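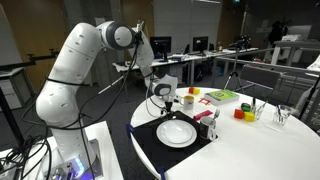
Pronby Table Rules Kit – practice pack for arm work around dishes

I wrote the first version of this kit with Wiebke Rothe after one too many arguments over who was allowed to reach across a table with the arm switched on. It's now 5 laminated cards, a sign-off pad of 100 sheets and a roll of floor tape, and I still use it every day!

The cards cover the stuff people skip: who holds the stop button, how far back you stand, what has to be clipped down, and when speed gets turned up (later than you think – sorry). Card 3 is my favorite. It's the one on crockery and cutlery.
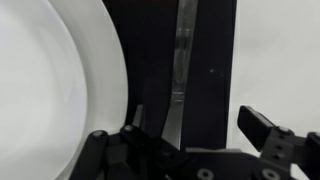
Clearance is where I get picky, and card 3 asks for a written gap on both sides of whatever the fingers are going for. Take a knife standing upright close to a plate rim, with the gripper open in front of them. I'd want that gap on the sheet before anyone closes the fingers, and I'd want blades listed separately from forks and spoons. Consuelo Esteban talked me into that last bit, and she was right.

It won't replace your own risk assessment or the arm maker's manual, so please keep both handy. Order code is Pronby 458, and refill pads are sold separately. Cards wipe clean with a damp cloth.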